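Notebook, bimanual cell, steamer task (Dondska stack)

Picking up from the last entry. The open item was the release step at the end of each place. The planner had been treating the bun as a rigid sphere, and the place primitive opened the fingers as soon as the wrist reached target height. On a flat plate that is mostly fine. On the steamer tray it isn't, the bun rolls or gets dragged by whichever finger clears last. Nelli Kauppinen had a branch with a slower release and a height check, so I merged that first and then worked on the rest.

Task layout is the same as in January: pot in the middle, lid to the left, plate to the right. Right arm does the bun transfers between plate and tray. Left arm handles the lid and otherwise parks over it with the gripper open. Runs are started from the laptop on the left side table. 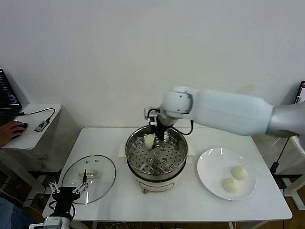
Vastuvstead, 29 March 2024

Merged the release branch into main this morning. One conflict, in the gripper config, where both of us had renamed the same field. Kept Nelli's name (release_gap) and fixed the two callers. Rebuilt, restarted the controller, homed both arms.

Place primitive now goes like this. Approach from above to the hover pose, descend straight down in the tray frame, stop at 4 mm above the estimated contact height, open to release_gap, wait, then retreat vertically. The old version blended the descend and the retreat through one spline, so the wrist was already moving sideways while the fingers were still partly closed. I took the blending out for this primitive only. Pick still uses it.

Control loop notes. The Risness driver accepts commands at 60 Hz and I had the policy side publishing faster than that, with the driver dropping what it couldn't use. In the logs this looks like jitter on the wrist joint, worst near the bottom of the descent. Changed the publisher to follow the driver clock. The trace is much smoother now. I should have looked at timestamps a week ago instead of tuning gains. Gains are back to the values in the repo, please don't use the ones in my scratch file.

Perception. Tray detection was the slow part again. The tray is perforated steel and reflects the ceiling lights, and the depth image has gaps wherever it is shiny. Fitting a plane to raw depth gives a tilt that changes from one capture to the next. Two changes:

1. The ellipse fit on the rim now runs on the color image, and depth is only used for the height of the rim. The tray plane is then set at a fixed offset below the rim. The offset lives in the pot model file, so a different pot needs a different file.

2. Masked out the center ring of the tray. The segmenter kept proposing it as a small bun with a score just over 84 percent, which was above threshold. Raising the threshold lost real buns on the plate, white on white, so masking was the simpler choice.

The glass lid also confuses depth (it reads the table through the lid), but the left arm doesn't use depth for the lid, it uses the knob detection in color. No change there.

Slot assignment. This used to be greedy: nearest free slot to the current gripper position. It filled the right side of the tray first and then had to reach across a placed bun to get to the left slot. The path was legal according to the collision checker, but the clearance was small and it depended on the bun model being correct. Replaced it with a fixed order, back, left, front, right, so the arm backs out toward the plate as it fills. The order is a list in the task yaml. If somebody wants a different pattern they can edit the list, the planner doesn't care.

I also split the arm's keep-out volume for the pot into body, rim and the two side handles. Before, it was one cylinder wide enough to cover the handles, and that cost us reach at the front slot for no good reason. The planner takes slightly longer with the extra shapes. Haven't profiled it.

Checked the slot poses against the physical layout with all 4 buns on the tray, one per slot, right gripper up over the plate and left one at park. The overlay in the viewer matches at the back, left and right slots. The front one is drawn a little too close to the rim, so the tray center estimate is probably shifted toward the camera. Could be the fixed offset, could be the ellipse fit picking up the outer edge of the rim. Leaving it for now.
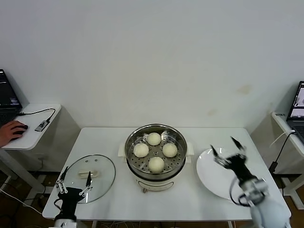

Open items

Front slot offset. Log the raw ellipse parameters on every capture and compare inner and outer rim fits before touching the pot model file.

Release check. At the moment the primitive assumes the bun has let go after the wait. Miettinen's logger already records gripper current, so a threshold on that may be enough. If not, compare the color crop from before and after the retreat. Nelli prefers the crop, I'd try current first.

Left arm park pose. It sits low over the lid. Fine during transfers, but the first lid move has to lift straight up before it can regrasp at the knob, and the planner sometimes starts with a sideways segment. Add a waypoint.

Stop handling. Pressing stop in the middle of a descent leaves the task state at "placing", and a restart then skips that slot. Needs to go back to "holding" if the gripper is still closed. I have a failing test for it in the branch, no fix yet.

Logs are on the share under the Dondska folder, one directory per run. The runs before the clock change are still there with the old publisher, don't mix them in when comparing wrist traces.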